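Grullano Market Box play food set, 40 pieces
Reviewed by Impi Mäkelä
5/16/26
Category: Pretend play, kitchen

The Market Box is the middle set in the Grullano range. It sits above the starter bag, which has no drinks, and below the large set, which adds a cash register I have no use for. I bought it in April to replace a mixed bin of play food collected from three or four brands over several years. The old bin had a scale problem: a strawberry larger than the bread. I wanted one set, drawn in one style, with items that fit the hand of a four-year-old and the shelf of a standard play kitchen.

Two children have used it, mine and Thư Đoàn's, on most days since it was opened. Thư runs a home daycare and had the older Jatelico set for comparison. Where we disagreed I have said so.

What is in the box

The set divides into packaged groceries, loose produce, and drinks. There is a folded sheet with a drawing of every piece, which I recommend keeping. It is the only way to check whether something is missing at the end of the day, and replacement pieces are ordered by the number on that sheet. The sheet is thin. Mine is already in a plastic sleeve.

Everything arrives in one cardboard tray with two layers. The tray is not intended for storage and the top layer will not go back in once it has been lifted out. I moved the set to a lidded bin of the shallow kind on the first evening. A deep bin means the small items sink and the child empties the whole thing to find an egg.

The complete set weighs 800 grams on my kitchen scale. A child can carry it from one room to another in the bin, and mine does.

Color and finish

The palette is narrow. Orange, yellow, red, green and white do nearly all of the work, and the shades are strong. This helps when sorting by color, an activity the sheet suggests and which kept both children occupied longer than the pretend shopping did.
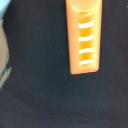
Orange and white at close range.

Strong color against white is easy to read from across a room. In evening light, under a warm bulb, orange moves toward yellow and the two sorting piles get mixed. I changed the bulb over the play table to a cooler one and the problem went away. It is a small point, but if you intend to use the set for color work you should look at your lamp first.

The surface underneath matters as well. On our pale wood floor the white items disappear at a distance. On a dark play mat everything stands out, and cleanup is quicker. I used an old dark mat for the whole test period.

Packaged groceries

These are the best part of the set. Each one copies the general look of a supermarket package without copying any particular brand, and the drawings are simple enough that a child who cannot read knows what is inside. The butter is the piece I would pick to represent the group. It is bright yellow, with an oval picture of a spotted cow on grass and a red ribbon banner next to it. Neither child has ever confused it with the cheese. 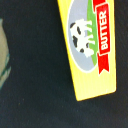 Butter package, cow panel and part of the banner.

The proportions are sensible. Butter is longer than it is wide, as it should be, and it lies flat in a toy refrigerator door without rolling out. I tried the packages in the Kumsa play kitchen we own and in the smaller Brivard one at Thư's house. They fit both. In the Brivard the door closes with the packages standing up but catches if they are put in sideways.

Edges are square enough to stack. Stacking was tested mostly by children, so I repeated it myself on a level table. Packages of the same size make a stable column. Mixed sizes are less stable, and the tall milk carton should go at the back against a wall.

Cleaning is with a damp cloth. I did not put any piece in the dishwasher, and the sheet says not to. Jam came off with water. Ballpoint pen did not, and there is now a blue line on the crackers that I expect to be permanent.

Produce

Adequate. The carrots and tomatoes are good. The lettuce is a flat shape that does not look like much from the side, and both children treat it as a plate. Thư rates the produce higher than I do. Her view is that the Jatelico vegetables come apart in halves and the halves get lost, and that a vegetable in one piece is therefore an improvement. I accept the argument but still think the lettuce needs to be redrawn.

The grapes are the smallest item. They are above the size I would worry about at age four. With a younger sibling in the house I would take them out of the bin.

Cups and drinks

The drinks are where the set is less consistent. The milk and juice cartons match the rest of the groceries. The cups follow a different approach, with bold shapes and plain stripes where the packages have pictures. The orange cup has white stripes that bow with the curve of the wall, and it narrows toward the bottom like a disposable drinking cup.

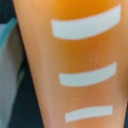 The taper has consequences in use. A narrow bottom under a wide top is easy for a small hand to grip partway down, and it is also easier to knock over than a straight-sided cup. On the dark mat the cups stay up well enough. On a tray being carried by a child playing waiter they do not, and ours go over on most trips. A straighter side would help, at some cost to the look.

Taper also decides where the cups can be kept. They are too wide at the top for the Kumsa door shelf, so they live on the counter. In the bin they go in last, on top, on their sides.

I have no complaint about the stripes. They are large, evenly colored, and useful when a child needs to be told which cup is which. "The one with stripes" is enough.

Missing items

There is no bag or basket. For a set sold under the name Market Box this is a strange omission, and it was the first thing my daughter asked for. We use a cloth tote. There is also no money, which I do not mind.

Comparison

Against the Jatelico set: better drawings, better scale between items, fewer parts to lose. Jatelico has the better produce for cutting play and includes a basket. Against the Grullano starter bag: worth the step up for the packaged groceries alone. Huệ Lò, who reviewed the starter bag on this site, found the print on it had started to wear at the corners after a few months of use. I see no wear on mine yet, but mine is newer, and I will update this page if that changes.

Rating

Packaged groceries: 5 out of 5
Produce: 3 out of 5
Cups and drinks: 3 out of 5
Storage: 2 out of 5
Overall: 4 out of 5

Buy it if you have a play kitchen with a door shelf and a child who likes to sort. Skip it if cutting play is the main interest - get the Jatelico for that. Either way, plan on a shallow bin with a lid.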